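Display Lettering and Backdrops
Gallery – Starnham Center for Community Events

The Starnham Center lends display materials to schools, clubs and local organizations for open days, fairs and presentations. The gallery on this page is intended to help borrowers plan a lettered backdrop of their own. It covers the cloth, the letters and the table placed in front of them.

The lending collection now holds over 200 cut-out letters and numbers in several sizes. Requests may be made at the front desk or through the Castungate branch, and materials are normally issued for 3 days.

Before You Begin

Choose the words first and keep them short. Two words of different sizes are easier to read across a hall than a full sentence, and they leave space for posters or printed notices beside the cloth. Measure the wall before requesting fabric. The standard cloth suits a single table; the wide cloth is meant for the main hall and the Srivastava Room.

Lay the letters out on the floor in their final order and stand back to check the spacing. Pale colors show best on black. A contrasting outline helps a letter keep its shape under strong overhead light.

Hanging the Cloth

Black fabric may be hung flat or allowed to fall in soft folds. A flat cloth gives the cleanest lettering, while a draped one is quicker to put up and take down. Clips should be placed along the top before any letters are attached, and borrowers are asked not to use nails or permanent adhesive on the walls.

Lettering in Place 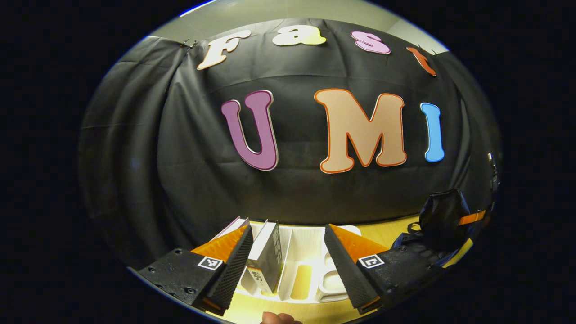 "Fast" in small rounded letters, with a larger "UMI" in mauve, peach and sky blue in the center of the cloth.

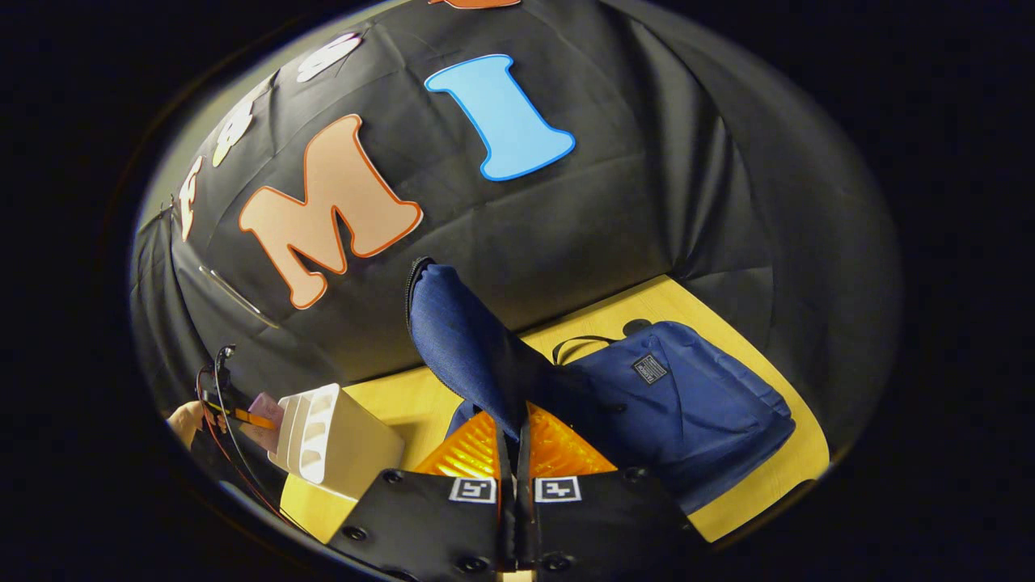 The peach "M" and blue "I" on the black cloth, with a navy backpack on the light yellow wooden tabletop.

Borrowing and Returns

Letters are issued in flat boxes and should be returned in the same way, with the largest pieces at the bottom. Please remove any tape from the backs before packing. Cloths should be folded loosely and must not be ironed, as the heat marks the fabric. Items that are torn or bent should be placed in a separate envelope and handed in at the desk – there is no charge for ordinary wear.

Groups using the main hall may also request Carix folding stands, which support the wide cloth where wall fixings are not available. These must be reserved in advance and collected before noon on Tuesday.

For the full list of lettering sets, ask at the front desk for catalog sheet 709.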